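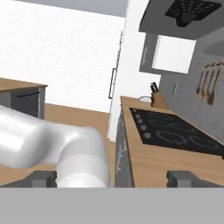 I finally opened the doors of my little teahouse build in Jormont last night, and wow, people came! Eleven avatars at once, which on our small grid counts as a crowd (Halima Bakilana says her last poetry reading got three, and one of those had fallen asleep at the keyboard). The whole place sits on a rented corner of the Pelholm region, where I get 700 prims and not one more, so every object has had to earn its spot. A kitchen eats them up faster than anything. A light wooden countertop with a squared corner, a dark gray cabinet front under it, one slim black bar handle running across — that sort of thing looks so plain when it's done, and I can still lose a whole evening to getting the edges to meet!

Kipchumba Kariuki scripted the teapot for me and I love it so much. You click it, it pours, and the steam drifts toward whoever clicked. There was a hiccup early on where it poured for everybody in the region, including Peninah Kombo, who was up on her skybox minding her own business and suddenly had a cup of jasmine in her hand. She kept it. She's still wearing it, last I looked.

The chat log from opening night runs to 55 pages and I've been reading it over breakfast, grinning. Lots of talk about the old Plunderville sims, who built what, whose lighthouse went where when the region closed in January. I want to get some of those stories written down properly — if you were there, please drop me a notecard in world.

Next up is the garden out back. Faith Mabula has promised me a box of her bamboo textures, and I've saved 3 prims for the gate.

Filed under: Virtual Worlds, Building, Jormont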